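The White Table at Weldu

Old books do not need much to be happy. They need dry air, a flat place to lie, and a person who removes the dust before it goes deep into the cloth of the cover. I learned this from Ayantu Tefera, who keeps the reading room called Weldu, on the upper floor of a brick building in Susanbridge.

The room holds 3257 books. Most came from one house in Clunarden, where a schoolteacher collected them during her whole life. Her name was Janine, and in the town people still use only this name, also for the collection. When I visited, 1791 of the books were already cleaned and back on their shelves. The others were waiting in boxes.

The cleaning is done a few books at a time, on a white table by the brick wall. Ayantu does not like a full table. "If I have ten books in front of me, I hurry," she told me. "With two or three I look at each of them."

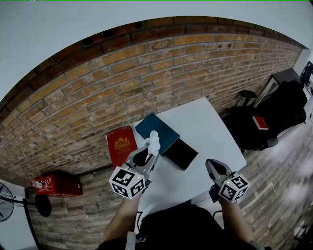
A dry cloth, and patience

The cloth is plain and white, and it is always used dry. Water is the first mistake of many people, Ayantu says. It makes the dust into a thin mud, and the mud goes into the joints of the cover and stays there. She folds a cloth once, wipes from the spine to the outside, and then turns it to a clean side. When both sides are gray, the cloth goes to the wash.

Red covers need special care. The old red color can come off on the cloth, so she tries it first on a small place at the back. Gold stamping she hardly touches. One light pass is enough, and if some dirt stays in the lines of the crest, then it stays.

Boxes get the same treatment as books. Many owners clean the book and put it back in a dusty box, and after one winter all the work is lost.

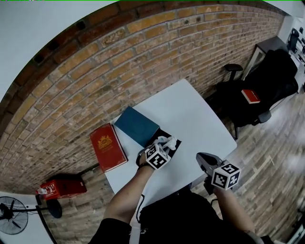

Ferdinand Eder, a retired bookbinder, comes by to look at the cases that are too difficult for a cloth. He has repaired some 60 spines for Weldu, and he has strong opinions about glue. He prefers wheat paste, cooked the same morning. Tape he will not discuss.

I asked him what a family can do at home with a shelf of old books. He said to take them down once a year, in September, when the windows can still be open. Wipe the top edge first, with the book closed tightly in the hand. Then wipe the boards, and the shelf also, and let the shelf stay empty for an hour before the books go back. Large books should lie flat, and small ones should not lean.

Weldu is open in the afternoons, and visitors may bring up to three books for advice.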